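Wurnano 社区 > 桌面机械臂 > 示教与数据采集

遥操作录了 210 条，模型放方块总是偏，夹的时候还会犹豫，问题出在录制上吗

提问者 Dionysis Drakos
标签：遥操作 主从臂 模仿学习 抓放

一月份开始弄桌面臂，打印件自己装的，从臂固定在垫子后面，主臂放在另一张桌子上，用手带着走，从臂跟着动。录制软件用的是 Hurnia，训练用 Sultus 里默认的那套配置，除了步数以外没有改过。

任务很简单：垫子上有三块白色区域，一块 HOME，一块 1，一块 2。方块从 HOME 出发，夹起来放到 1 或者 2 上，松开，手臂抬起，回到起始姿态，一条就算录完。颜色和目标格之间的对应关系是固定的，蓝色去 1，粉色去 2，黄色留在 HOME，不参与搬运，放着当干扰。

一共录了 210 条，分四个晚上录完。前两个晚上我看着从臂直接操作，后两个晚上为了省事，坐在显示器前面看画面操作。每条时长差得比较多，快的 6 秒，慢的要二十几秒，慢的那些大多是夹第一次没对准，退回来又夹了一次。夹了两次的我没有删，想着模型能学会补救。

训练完以后的表现：

一，靠近方块没有问题，基本都能走到方块上方。
二，到了上方以后会停住，爪子开合几次，有时候停很长时间才往下走。
三，往下走以后常常压到方块的一个角，把方块顶歪。
四，夹住以后去 1 的路线很顺，放的时候经常偏到格子边上。去 2 的成功率更低，有时候在 1 和 2 中间就松手了。

我测了 55 次，完整做完的不到一半，每次哪里失败都记在表格里了，需要的话可以贴上来。损失曲线看着正常，一直在降，后面变平。

想请教的是：应该接着录更多条，还是把现在的数据清掉重来？另外重新夹一次的那种到底要不要保留？群里有人说留，有人说删，说法都很肯定，我不知道听谁的。

另外补充一下设备情况。固定摄像头夹在桌子前面的架子上，位置四个晚上应该没有动过，但是我没有做标记，不敢保证。灯第一天用的是顶灯，后面几天加了台灯。从臂开机以后都做过一次归零，主臂只在刚装好的时候标定过。
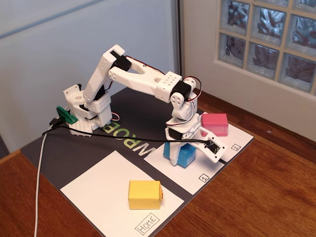
不买主臂，断开从臂的力矩用手直接掰着走，录下来的数据能不能用？

能用的前提是手不进画面。掰着走的时候关节读数没有问题，麻烦在于摄像头会把手和胳膊一起拍进去，模型训练时一直看到手，运行时手没有了，画面和训练时对不上。通常的做法是先掰着走一遍，只记关节轨迹，然后给电上力矩，让手臂自己回放一遍，回放时再录画面。回放之前把方块摆回原来的位置，摆不准的话抓取会落空，落空的那条要扔掉。还有一点，掰着走时记下的只有实际位置，没有主臂给出的目标位置，夹爪这一项会受影响，夹住东西时的用力没有体现在数据里，回放时容易夹不紧，需要把夹爪的目标值再收小一点。

3 条回答　　按票数排列

老周修机床

先说结论，先别接着录。按你写的情况，再录一批同样的，毛病会跟着一起变多。

你列的四条现象我按顺序讲。

靠近没有问题，说明画面和关节数据是对得上的，摄像头和时间戳大致没有错。这一步可以放心。

到了上方停住，爪子开合，这一条基本就是录的时候人在犹豫。你坐在显示器前看画面操作，画面有延迟，也没有深度，手到了方块上方会不自觉地停下来看一看，再试着往下。这段停顿在每条数据里都有，长短还不一样。模型看到的是：画面几乎不变，动作几乎为零，持续很多帧。它学到的就是在这个位置不动。什么时候开始动，画面里没有任何依据，所以它只能随机地等。爪子开合也是一样，你回放几条看看，多半能看到自己在上方捏了一下主臂的扳机。

检查办法：把每条数据里关节速度画出来，速度接近零又不在开头结尾的段落标出来，数一下占多少帧。Hurnia 导出的文件里有各关节的读数，差分一下就行，不用装别的工具。如果停顿段很多，两个处理方式，一是把停顿的帧裁掉，二是重录。裁掉可以救急，裁的时候图像、关节、动作三样要一起裁，少裁一样就错位。我自己倾向于重录，因为停顿前后手的动作往往也是碎的。

压到方块的角，先看主臂标定。你说主臂只在刚装好时标定过，从臂每次归零。主臂的零位如果有漂移，录的时候你用眼睛修正掉了，所以数据里目标值和实际值之间会有一个固定的差。单个晚上录的差是一致的，不影响。四个晚上差不一样，混到一起就有问题。把每个晚上静止时的目标值减去实际值，按关节打出来看。肩和肘因为要撑着前臂的重量，有差是正常的，你要看的是几个晚上之间一不一样。

放的时候偏，去 2 更差，看一下数量。你没有写 210 条里去 1 和去 2 各有多少。我见过不少人录的时候先录近的，录顺手了就一直录近的，最后远的那格只有一点点。中间松手可能就是两种路线搅在一起了，模型在两个目标之间取了个折中。颜色是唯一的线索，颜色又受灯光影响，第一天顶灯，后面加台灯，粉色在台灯下面会发白，蓝色也会变浅，这个要查一下截图。

重录的建议，按我的习惯写：

直接看着从臂操作，不看显示器。人站的位置固定，影子不要落到垫子上。

动作分段想好再开始录。起始姿态，方块上方，下降，合爪，抬起，目标格上方，下降，松爪，抬起，回起始姿态。每一段之间不停，速度保持一致，慢一点没关系。

下降的时候爪子对着方块的两个面，不要对着角。方块摆歪了就先转手腕再下去，不要下去以后再转。

合爪以后让主臂的扳机继续压着一点，不要刚碰到就停。从臂的爪子会被方块挡住，目标值比实际值小，这个差值就是夹紧的力。刚碰到就停的话，抬起来容易滑。

松爪之前方块底面要贴近格子，悬着松手会弹开。放偏有一部分就是从高处松手造成的，检查一下自己有没有这个习惯。

每录完一条立刻看一遍回放再存，不好的当场删，不要攒到晚上一起挑。攒到后面你会舍不得删。

评论
Dionysis Drakos：数了，去 1 的 155 条，去 2 的 55 条，确实差很多。停顿也看了，后两个晚上几乎每条都有。
老周修机床：那就不用再往下查了，先把数量补平再说。
Dionysis Drakos：前两个晚上录的可以留吗？
老周修机床：灯光和后面不一样，留着可以，但是第一天单独训一次看看，确认它本身是好的再合进去。

木耳炒蛋

多录就行了，我录到 1000 条以后什么毛病都没有了。

评论
老周修机床：你那个方块每次都放同一个位置，没有可比性。
木耳炒蛋：我也换过位置的。
南窗下：1000 条是一个人录的吗，录了多久
木耳炒蛋：两个人轮着录的，手法不太一样，也没什么影响。

南窗下

前面那位把停顿讲清楚了，我补充补救动作和摆放的问题，另外回答一下要不要删。

重新夹一次的数据要不要留，要看它是怎么失败的。分两种。

一种是你走偏了，还没碰到方块就发现，修正一下再下去。这种可以留，因为画面里能看出爪子和方块没有对齐，修正动作有依据。模型跑的时候也会偏，偏了以后看到类似的画面，就会照着修正。这类数据有用，数量也不用多。

另一种是合爪夹空了，抬起来才发现，又下去一次。这种我建议把前半段剪掉，从第二次下降之前开始留。原因是前半段里“没对准就合爪”这个动作也会被学进去，模型分不清哪个合爪是你想要的。你现在看到爪子在上方反复开合，除了犹豫之外，可能有一部分就是从这里学来的。

想专门教补救的话，可以单独录：把手臂先摆到一个偏掉的位置，关掉录制，摆好以后再开始录，从偏的位置开始走回正确的路线。这样数据里只有修正，没有犯错的过程。Hurnia 里录制可以用脚踏开关触发，两只手都空着，弄起来比较方便。没有脚踏的话键盘空格也行，就是每次要腾一只手，主臂会晃一下，开头几帧要剪掉。

再说方块的摆放。你没有提 HOME 上方块是怎么摆的。如果每次都凭感觉放在中间，那实际上就是一小片区域，模型只会在那一小片里准。我的做法是在 HOME 格里用铅笔轻轻画几个点，横竖排开，每个点都录同样的条数，角度也换，正的、斜的都要有。铅笔印很淡，画面里看不出来。不要用彩色贴纸做标记，贴纸会被拍进去，模型可能认贴纸不认方块。

目标格那边也一样。你放的时候自己有没有一个固定的落点？如果有时放中间，有时放靠边，模型放出来也会是散的。格子看着不大，录的时候落点最好统一在正中间，评测的时候标准再放宽。

三个方块的位置要打乱。黄色方块当干扰物，位置也要动，不要一直放在同一个地方。否则它就成了一个地标，评测时你把它挪开，手臂可能就走偏了。另外起始画面里其他格子有没有东西，也要有变化。比如蓝色已经在 1 上，再去搬粉色，这种情况和 1 空着的情况，对模型来说是两个画面。如果只录过空着的，碰到占着的就没有见过。

灯光，窗户边上的桌子白天和晚上差别很大，我现在都是拉上帘子开固定的灯录。不方便拉帘子的话，就白天录一部分，晚上录一部分，两种都要有，并且每种里面去 1 和去 2 的比例要一样。千万别白天全录 1，晚上全录 2，我自己就这么干过一次，结果模型是看亮度决定去哪一格，开灯去 2，关灯去 1，查了很久。

关于摄像头位置。没有做标记的话，现在可以这样检查：从四个晚上各取第一帧，半透明叠在一起看垫子边缘和格子的线重不重合。偏几个像素不要紧，偏得多就要分开用。以后用胶带把架子脚的位置贴出来，每次开始之前先和参考帧对一下再录。垫子也要贴住，垫子被线扯动一点，等于所有格子都动了。走线建议在桌边固定一下，留够余量，手臂转到最远的时候线不能绷紧。

训练那边我不改默认配置，Sultus 默认的动作块长度偏长，对这种短任务可能有点影响，停顿清掉以后如果还有卡住的情况，再去改它。一次只改一样，不然不知道是谁起的作用。

最后是评测。55 次够用了，但是要把摆放位置和失败的阶段一起记。分成没夹到、夹到掉了、放偏、放错格四类，然后按起始位置看。很多时候失败全集中在一两个位置上，补录那几个位置就够了，不用全部重来。

评论
Dionysis Drakos：叠图看了，第三个晚上的偏得比较明显，垫子整个往右了一点。
南窗下：那第三个晚上的先不用。
小螺母：请教一下，主臂和从臂尺寸不一样能不能用？
南窗下：可以，关节数量和顺序对得上就行，比例不同手感会怪，适应一下。关节数不同就要走末端位姿换算，麻烦很多，新手不建议。
小螺母：好的，我用的 Gidey 的主臂，比从臂短一截，那应该没事。

提问者补充　Dionysis Drakos

按上面两位说的重来了一遍，把过程写在这里，后面遇到同样情况的可以参考。

第三晚的全部没用，后两个晚上看显示器录的也没用。第一晚的单独训了一次，靠近和夹取都还行，就是放得散，和当时的操作习惯一致。我录的时候确实没有固定落点，够到格子里就松手了。

重录之前做了这些：主臂重新标定，从臂归零，垫子四角用胶带贴住，架子脚画了线。灯只开顶灯，台灯拿走了。HOME 格里画了铅笔点。每个点录去 1 和去 2 相同的条数，每条录完看一遍再存。

操作上改得最多的是下降这一段。以前习惯先到方块上方停一下看看，现在改成从侧后方一路斜着过去，到上方时速度不降到零，手腕在路上就转好。刚开始不适应，夹空了不少次，夹空的当场删掉重录。练了一个晚上没有存任何数据，第二天开始正式录，手就稳了。建议新手都先空练，练的时候录制软件不要开，省得舍不得删。

松手的高度也改了，现在是方块往下放到差一点碰到格子的时候再松。主臂上没有力反馈，碰没碰到只能靠看，所以人要坐低一点，视线和桌面接近，站着看不准。我换了一张矮凳子。

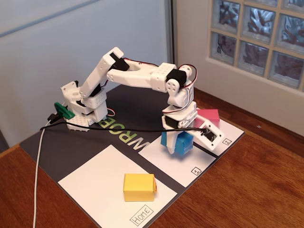
蓝色方块夹在爪间，正下方是 1 号格，黄色方块在 HOME。

新的一批训练出来以后，上方停住的现象基本没有了，爪子也不再反复开合。夹取比原来稳，偶尔还会压到角，主要是方块斜着摆的时候，斜的角度录得少，准备补。去 1 和去 2 的差距小了很多，中间松手的情况这次没有遇到。

放偏还有，看了记录，集中在粉色已经放在 2 上、再去搬蓝色的那种起始画面。这个就是南窗下说的格子占着的情况，我只录了很少几条，也要补。

还有一个小问题没有解决：手臂从最远的姿态回起始姿态时，肘部会抖一下。录的时候主臂没有抖，回放原始轨迹时从臂也抖，所以和模型没有关系，可能是舵机参数的事。我另开了一个帖子问，这里就不展开了。

评论
老周修机床：肘部抖先把螺丝查一遍，打印件的孔用久了会松。
Dionysis Drakos：紧过一遍，好一点，没有完全消失。
南窗下：粉色占着 2 的时候，方块靠后放还是放中间也变一变，不要老是同一个地方。
Dionysis Drakos：收到，补录的时候换着放。
小螺母：空练那条很有用，我之前一上来就录，前面一半都不能看。
木耳炒蛋：所以还是要多录。

该问题已由提问者标记为已解决
相关问题
主臂扳机回弹太硬，录久了手指酸，有没有换弹簧的
Hurnia 导出的数据里图像帧和关节帧数量不一致怎么处理
两个人轮流遥操作，数据能不能混在一起训练
从臂跟随有延迟，先查串口还是先查舵机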